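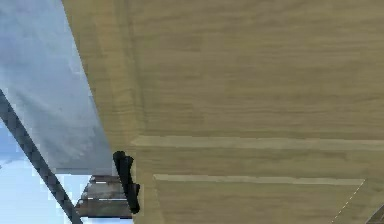
A reader objects to my last column on the Brurnberg sales tax. The rule on delivery charges is perfectly clear, the reader writes, and anyone who can't follow it shouldn't be running a shop in the first place.

I've read that letter several times and I admire its confidence. I've also read the rule. If the delivery charge is listed separately on the invoice, it isn't taxed, unless the customer had no choice but to pay it, in which case it is. If the order mixes taxed and untaxed goods, the charge is split by price. Or by weight. The seller picks, but must pick "consistently," a word the rule leaves lying there like a rake in tall grass.

Take Trastach, which sells kitchen goods and dry groceries out of one storefront. Groceries are exempt in Brurnberg and saucepans aren't. In July the tax office looked at 492 of its invoices and decided that 343 had the delivery charge wrong. The shop had split by weight. The examiner felt that price would have been more natural. Nothing in the rule says so, but examiners have feelings too.

The bill for all this came to 256 dollars in tax. The penalty and the accountant came to about 4,000.
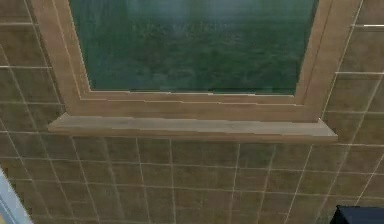 Wooden window with dark green glass, set in a tiled wall.

I don't think anyone at the tax office is wicked. I think they were handed a rule written for the mail-order catalog and told to apply it to a world where a bag of lentils and a frying pan travel in the same box, and where "free shipping" means the shipping is hiding in the price of the frying pan. That version, by the way, is fully taxed. Shops that are open about what delivery costs get to have the argument. Shops that bury it just pay up and go home.

Then there's Gbeho, the filing software the office recommends. It has a single box for delivery and no box for how you split it. I asked the help line which method it assumes and was told it assumes the correct one.
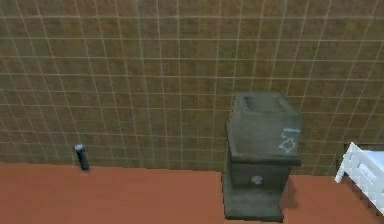 My own fix is dull, and I've yet to hear a good case against it. Tax delivery at one low flat rate, whatever is in the box, and let everybody stop weighing lentils. Aka, one county over, did more or less this and its form shrank to a single page – I've seen it, and it has margins. Yes, some people would pay a few cents more on a grocery order. They're already paying for the accountant.

The usual reply is that a flat rate would be unfair at the edges, and it would. A person who orders nothing but flour would be taxed a little on the trip. I'd take that unfairness, which you can see and complain about, over the present kind, which arrives by certified mail two years later with interest.

As for the reader who finds the rule perfectly clear, I have one question. Is it weight or price? The examiner would like to know, and so would Trastach, whose appeal is down for Thu 9 February.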